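Is it worth sealing green marble wall panels every year like the fitter says?

Asked by Imogen Bloxham

Having the long wall in our living room done in a dark green-grey marble with pale veins.
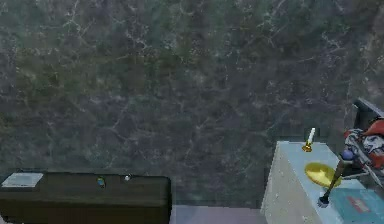

Sheila Hollis asked me straight off whether it was going to be real stone or a printed panel, and said she wouldn't spend a penny on sealer until I'd found out, as half of what gets sold as marble has never been near a quarry. Fair point, so I checked. The quote says natural stone, honed, 2 cm thick, from a firm called Staniforth.

My problem is the aftercare. The fitter wants us to sign up to a yearly visit where they clean it and put on a sealer called Tokutberg. He says without it the stone will "drink" everything and go patchy, and the guarantee is no good unless they do the work. The whole job is £2,594 before any of that, and the first visit is free, which makes me suspicious of the second. It's a wall. We don't cook in there and the children are past the age of throwing yoghurt. Does it need sealing at all, and if so does it need it every year?

2 answers

Answer from Denise Goodall
Marked as helpful by 6 people

I'd want a lot more than "it drinks everything" before I signed.

First, ask which stone it is. I mean the trade name and the type, in writing. Plenty of dark green stone sold as marble is serpentine, and it behaves differently. Some of it is so dense that a sealer just sits on top and dries to a smeary film, and you then pay someone to take it off again. Some green stones also don't get on with water-based adhesive and can bow, so ask what they're sticking it up with. I would worry about that long before I worried about sealer.

Second, get an offcut and test it yourself. Put a few drops of water on the face, leave it ten minutes, wipe it off. If there's a dark patch underneath, it's taking water in and a coat of sealer might be sensible. If it wipes away and looks the same as before, I can't see what you'd be paying for. Do it on the finish you're getting, as honed and polished don't always give the same answer.

Third, a sealer won't stop etching. Lemon juice, vinegar and most bathroom sprays will dull a true marble whether it's sealed or not. People get sold sealing as if it were armour and then feel cheated when a splash of wine leaves a mark.

For a living room wall I'd do it once at most, after fitting, and then repeat the water test every few years. Dust it with a dry cloth. Damp cloth if something gets on it, plain water or a stone soap.

As for the guarantee, ask to see the wording. What does it cover? If it's panels coming off the wall, I'd like to hear how a coat of sealer on the front has anything to do with that. Get them to put it in an email and see how keen they are.

Answer from Ryan Tapley
Marked as helpful by 2 people

Just seal it. We've got marble round the fire and I do it every December with a bottle of the Lulis stuff from the hardware shop, takes half an hour. Never had a stain. Wouldn't pay a man to do it though.

Comments on this answer

Denise Goodall: You might never have had a stain without it either. Have you tried leaving a bit unsealed?

Ryan Tapley: No, why would I

Imogen Bloxham: Thanks both. I've asked for an offcut and the name of the stone. He said he'd "have to check with the supplier", and this is after we'd had the quote. The yearly visit has also become every 4 years now that I've queried it. Haven't paid the deposit yet.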